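3.2 시연 데이터 수집

의류 정리 과제의 시연은 Plurkutik 작업대에서 양팔 원격조작으로 수집하였다. 조작자는 Radu Munteanu와 Areti Karagiannis 두 명이며, 두 사람 모두 수집 전에 12시간의 조작 연습을 마쳤다. 한 에피소드는 조작자가 시작 신호를 입력한 시점부터 양팔이 대기 자세로 돌아온 시점까지로 정의한다. 관측은 머리 위치의 카메라와 손목 카메라의 영상, 그리고 양팔의 관절각으로 구성된다. 모든 영상은 같은 시각 기준으로 정렬한 뒤 저장하였고, 정렬에 실패한 에피소드는 학습에서 제외하였다.
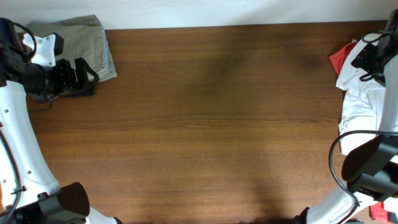
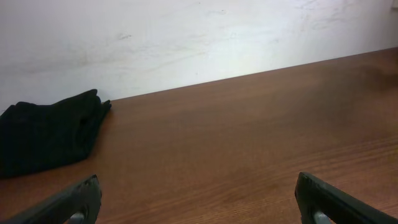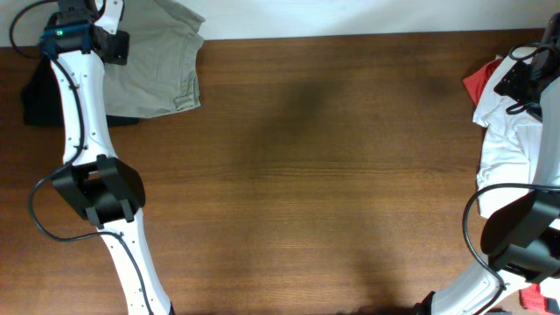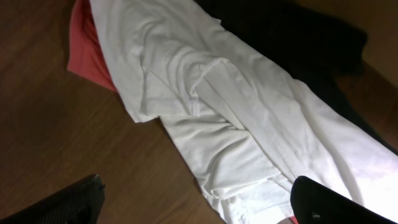 그림 4. 의류 정리 과제의 관측 영상. 첫 번째와 세 번째는 머리 위치의 카메라, 두 번째와 네 번째는 손목 카메라에서 얻었다.

수집한 에피소드는 모두 4,000개이고, 이 가운데 165개를 검증용으로 분리하였다. 분할은 에피소드 단위로 하였으며, 같은 초기 배치에서 시작한 에피소드가 학습용과 검증용에 나뉘어 들어가지 않도록 배치 번호를 먼저 묶었다. 초기 배치에서는 옷감의 색과 겹침을 바꾸었다. 그림 4의 네 번째 영상처럼 흰 옷이 붉은색 옷과 검은색 옷 위에 겹쳐 있으면 아래쪽 옷은 일부만 보이고, 흰 천의 오른쪽은 강한 반사광 때문에 주름이 거의 드러나지 않는다. 이러한 영상에서는 경계 표시가 작업자마다 달라지기 쉬우므로, 가려진 부분은 추정하여 그리지 않고 보이는 영역만 표시하도록 지침을 정하였다. 반대로 두 번째 영상과 같이 검은 천 하나만 놓인 시야에서는 천의 외곽을 한 영역으로 표시하였다.

표시 작업은 Themis Liapis가 맡았고, Athina Chatzigeorgiou가 결과를 다시 확인하였다. 두 사람의 판단이 다른 에피소드는 71개였으며, 대부분 흰 옷의 접힌 단을 별개의 옷으로 볼 것인지에 관한 차이였다. 이 에피소드들은 협의를 거쳐 하나의 표시로 통일하였다. 파지에 실패한 뒤 다시 시도한 구간은 삭제하지 않았다. 예비 실험에서 재시도 구간을 제거한 모델은 첫 파지에 실패하면 같은 위치에서 집게를 반복해서 여닫는 경향을 보였다.

행동은 다음 시점의 목표 관절각과 집게 개폐량으로 표현하였다. 양팔이 모두 정지한 구간은 길이가 긴 경우에만 줄였고, 한쪽 팔만 정지한 구간은 그대로 두었다. 머리 위치의 카메라 영상은 탁자 전체의 배치를 파악하는 데 쓰이므로 잘라내지 않고 크기만 줄여 입력하였다. 손목 카메라 영상에는 밝기와 대비를 임의로 바꾸는 증강을 적용하였으며, 색상 변환은 옷의 구분에 영향을 주기 때문에 사용하지 않았다. 증강의 범위와 수집 절차의 세부 설정은 부록 B에 정리하였다.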